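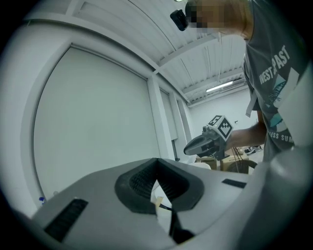

**노에미 카롱**

욕실 세면대 위는 왜 이렇게 금방 어수선해질까요? 컵 하나 올려뒀을 뿐인데 며칠 지나면 병뚜껑에 막대에 온갖 게 모여 있어요. 그래서 제가 쓰는 정리 순서를 적어봅니다. 어렵지 않아요!

## 1. 일단 눈으로 훑기

바로 치우지 말고 한 걸음 떨어져서 상판을 보세요. 저는 속으로 세 갈래로 나눠요. 버릴 것, 서랍에 넣을 것, 그냥 둘 것. (고민되는 건 무조건 서랍행입니다.)

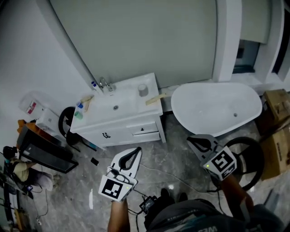 *릴토(Lilto), 7월*

흰 세면대에 서랍 두 개, 옆에는 타원형 욕조. 저는 이런 구성이 참 좋아요. 상판이 하얘서 파란 병뚜껑처럼 작은 것도 금방 눈에 띄거든요.

## 2. 작은 것부터 치우기

뚜껑이랑 작은 컵부터 집으세요. 배수구로 굴러가기 딱 좋은 크기라 저는 늘 이쪽을 먼저 해요. 종이컵은 다시 쓸 게 아니면 바로 버리고, 나무 막대 같은 길쭉한 건 모아서 한 방향으로 눕혀 넣습니다.

## 3. 서랍은 넓은 쪽부터

넓은 서랍에는 매일 쓰는 것, 좁은 서랍에는 가끔 쓰는 것. 저는 예전에 반대로 썼다가 칫솔 찾느라 아침마다 뒤적였어요 ㅎㅎ 칸막이는 안 사도 되고 작은 상자 뚜껑이면 충분해요.

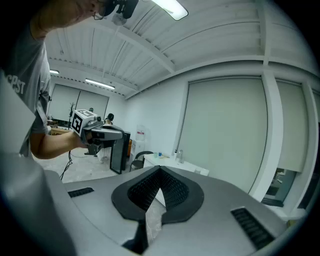
## 4. 마지막으로 한 번 닦기

마른 천으로 수전 뒤쪽부터 앞으로 쭉 닦아주세요. 물때가 있으면 젖은 천으로 먼저 문지르고요. 욕조 가장자리도 닦는 김에 같이 하면 편해요. 상자가 벽 쪽에 쌓여 있다면 그건 다음 날로 미뤄도 괜찮습니다. 저도 그래요.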